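From: Niamh Scanlon
To: burkalwood-demos list
Subject: Re: how many episodes before we retrain?

Vusumuzi Mthembu wrote:
> We have 779 episodes in the pool but most of them are
> mug picks. Do you want more of the same, or should
> Inger and I start mixing up the shelf?

Hi Vusumuzi, hi all,

Mix it up, please! The last policy got really good at mugs and then froze whenever anything else was next to them (I watched it hover for 30 seconds, poor thing). I'd love for every session to start from a different layout, even if it's only a couple of things swapped between the top and the lower shelf. 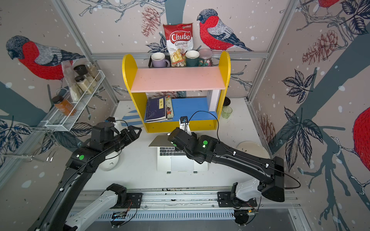 Also, could whoever is driving slow down a little on the approach? Wenceslao went through 40 of the January ones and tossed 16 for jerky wrist motion, mostly right before the grasp. Pauses are fine, we trim those anyway.

Oh, and keep the failed grasps if you recover from them in the same take! Those are gold for us. Just put "recovery" in the notes field so Terneo's loader picks them up.

Niamh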